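Lindqvist hardware works, Bristovbridge: notes from the October visit

Typed up from scraps of paper, so forgive the order. 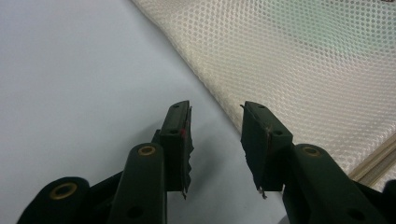
Dark green fingers, brass-colored eyelets.

Got there early, parked behind the plating building. Sign in, safety glasses, off we go. Group of 13, split into 2 for the casting floor as the walkway is narrow.

Casting first. Solid brass levers, knobs, rosettes. Loud. Couldn't hear half of the talk. Did catch that the sand molds for the older backplates are still made up by hand, the newer square ones go out to Dristik and come back rough.

Polishing next. Best part of the day for me. Same cabinet pull done three ways, satin, bright, and an oil rubbed bronze they are still fiddling with. The bronze looked too red to me, said so, got a shrug.

Then the sample room. Catalog is up to 2898 items now, of which 1058 are bath: towel bars, robe hooks, tissue holders, the lot. Way too many towel bars. Asked about the Lakau line (the slim levers with the flat rose). Back in stock in satin nickel, polished brass still waiting. Privacy sets only, no passage sets untill the new latch is ready.

Lunch was sandwiches. Fine.

Afternoon a bit rushed. Packing, then ten minutes on returns, mostly wrong backset, which figures. Measure your doors people.

Picked up a finish card and a price list. Prices good thru 25th December. Will scan the finish card when I get a minute, colors wont be right on screen anyway.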